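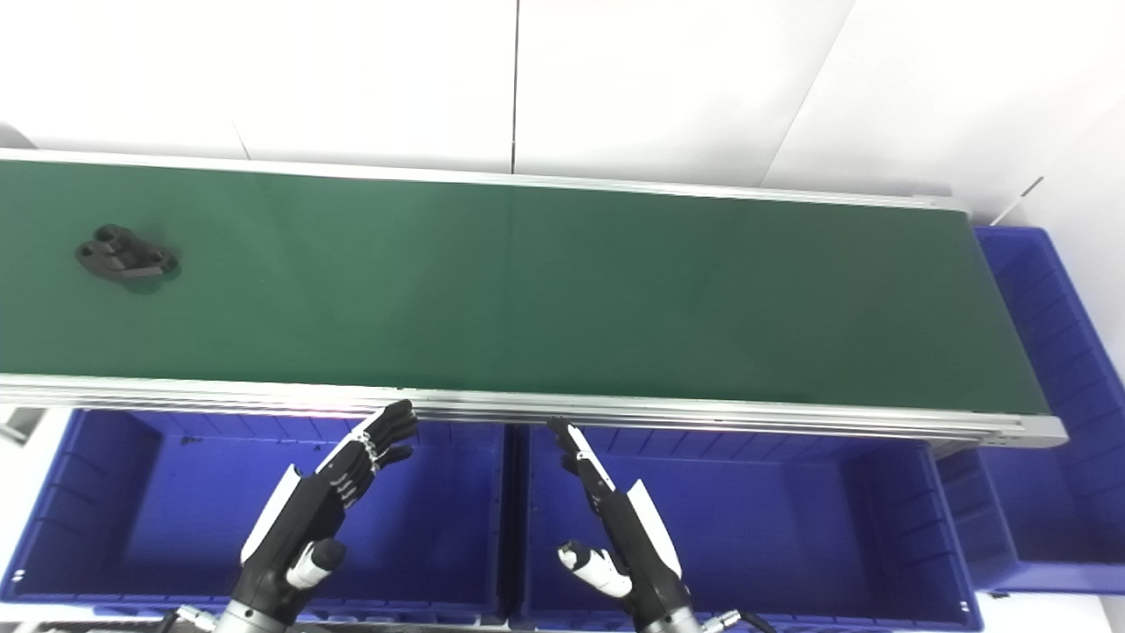 Can a machine take over the chores of a house or a workshop yet?

Some of them, in some rooms, at a slower pace than a person would accept from another person. The rest of this chapter is about where that line sits and why it moves more slowly than the advertisements suggest.

Chapter 4
Sorting, Folding, Fetching: The State of Machine Chores

Most people already live with machines that do chores. A dishwasher washes dishes, and a washing machine has replaced an afternoon at the tub. What these machines have in common is that someone else does the handling. A person scrapes the plates, loads the rack, shuts the door and later puts everything away. The washing was automated long ago. The loading and unloading were left over, and they are the part that this chapter deals with.

Factories divided their work in much the same way. Cutting, stamping and welding went to machines early. Picking one part off a belt and putting it in the correct bin often stayed with people, especially where the parts changed from one week to the next. A fixed machine can sort a single kind of bracket very quickly if every bracket arrives facing the same direction. Give it a mixed batch and someone has to redesign the chute.

4.1 What makes a chore hard

Three terms will be used throughout the chapter. The first is variation, meaning how much the objects and their positions differ from one attempt to the next. The second is tolerance, meaning how far off a movement can be before the result is spoiled. The third is recovery, meaning what the worker does after something goes wrong.

A person sorting parts handles all three without thinking about them. If a part lies on its side, she turns it. If it slips, she picks it up again. If it lands in the wrong bin, she notices and moves it. Each of these has to be built into a machine or learned by it, and recovery is usually the last to arrive. A demonstration may run for several minutes with no mistakes and still tell us very little about recovery — there was nothing to recover from.

The shape of the object matters too. A flange with a raised boss in the middle gives fingers something firm to close on, and it has the same shape every time. A towel has no fixed shape at all. This is one reason why shop-floor handling has moved ahead of laundry, even though most people would say that folding a towel is the simpler job.

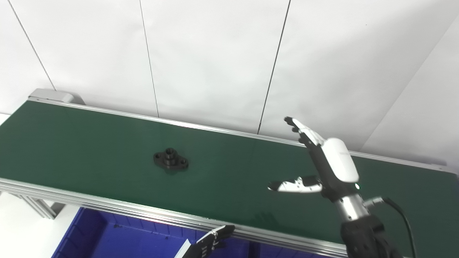

Puspita Wattimena objects to the whole comparison. In her view, a chore counts as done when you can leave the room, and by that measure neither the parts nor the towels are there yet. If a worker has to stand by and watch, she argues, the shop has paid for the machine and is still paying for the worker.

Her objection is a fair one and should be kept in mind when reading any claim about automation. It draws attention to a number that is often missing: how long the machine runs before a person has to step in. This is called the time between interventions. A hotel laundry may be happy with a machine that needs help once a shift. A family with one basket of clothes probably won't be, if the help takes as long as the folding would have.

4.2 A worked case

The Dinen workshop supplies small metal fittings and sorts them by type before packing. A full batch is 2000 parts. In January the workshop tried out a sorting cell from a supplier called Astarach, with the aim of leaving it to work through one batch while the staff did other jobs.

By the end of the working day the cell had placed 1010 parts. It had stopped 15 times and waited for a person. Most of the stops were short. A part had come to rest against the side of the belt, or two parts had arrived touching and the cell would not choose between them. On four occasions a part was dropped on the floor, and the cell carried on as if it had been placed.

The shop manager, Kartini Sutanto, wrote two figures in her report. One was the share of the batch completed, a little over half. The other was the time her staff had spent walking over to the cell. She considered the second figure more useful, and she recommended a second trial with a guide strip along the belt to keep parts away from the edge.

Notice what she proposed to change. The guide strip does nothing to the machine itself. It reduces the variation that the machine has to deal with. Much of the success of automation in factories has come about this way, and it is harder to repeat in a home. Few people want guide strips in the kitchen — and the kitchen is different again after every meal.

4.3 Speed, cost and patience

A slow machine is not always a poor one. If a job can be done overnight, it may not matter that it takes four times as long as it would by hand. Emptying a dishwasher at 2 a.m. is a good use of a slow machine, provided that it is quiet and doesn't break the glasses. Clearing the table while guests are sitting at it is a poor use of the same machine.

Cost follows a similar pattern. A workshop can spread the price of a machine over many thousands of parts. A household has only its own dishes and its own floors, so a home machine has to do several different chores before it earns its place, and each new chore brings its own variation, tolerance and recovery. Section 4.5 returns to this point with the Hartono household budget.

Before you read on

Choose a chore that you did today and write down each separate movement of your hands. Mark the movements where you corrected something partway through. Keep the list, as you will need it for the Zulov exercise at the end of the chapter, where you will estimate how many of those corrections a machine would have to make without calling for help.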